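Home Reviews Buying Guides Care Advice About Us Contact

Search this site Enter keyword Go

Flustel Low-Suds Laundry Detergent: Review for Fleece and Plush Household Textiles

The Flustel Low-Suds detergent is sold as a concentrated liquid for synthetic blankets, throws and bedding. The bottle holds 64 measured doses. Our textile care section tested it against two competing liquids, Palma Soft and Skarnotow Basic, over a period ending in September. All three products were bought at retail price, and the manufacturers had no part in the work.

Fleece presents a particular difficulty in home laundering. The raised fibers hold detergent residue, and residue attracts dust and flattens the pile. A product intended for these fabrics should rinse out fully in a short cool cycle and should leave no coating on the surface. These were the two points given the most weight in our rating.

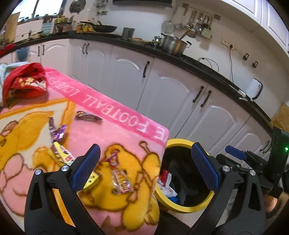 Can the detergent be used together with fabric softener?
Softener should be left out. It coats the fibers of fleece and undoes much of the benefit of a detergent that rinses clean. The maker's printed instructions give the same advice.

Rinsing performance was very good. After a single cool cycle, the final rinse water from the Flustel loads showed little foam when shaken in a closed jar. Palma Soft required a second rinse to reach the same result. Skarnotow Basic fell between the two.

Stain removal was acceptable. Tea, tomato sauce and cooking oil were applied to sample squares and left overnight. Flustel removed the tea and most of the tomato sauce. The oil left a faint ring on every square, and pretreatment with dish soap was needed before a second wash. Households in which blankets are used near food may find Skarnotow Basic the stronger choice in this respect.
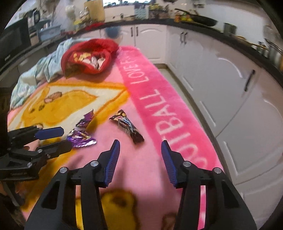 Plush pink blanket in a kitchen.

The scent is mild and had faded from the samples by the following morning. An unscented version is offered through the Villach distribution center, although our order took longer to arrive than the standard product.

The packaging is less satisfactory. The cap is marked with three fill lines in clear plastic on a clear background, and they are difficult to read in poor light. Overfilling is easy, and it reduces the number of loads obtained from each bottle. The pouring spout also drips, and a cloth should be kept at hand.

Overall rating: 277 points out of a possible 400. The product is recommended for fleece, plush and similar synthetics washed often and with light soiling. It is not recommended as the only detergent in the home.

Contact the Editors | Copyright Textile Care Section, all rights reserved | Back to top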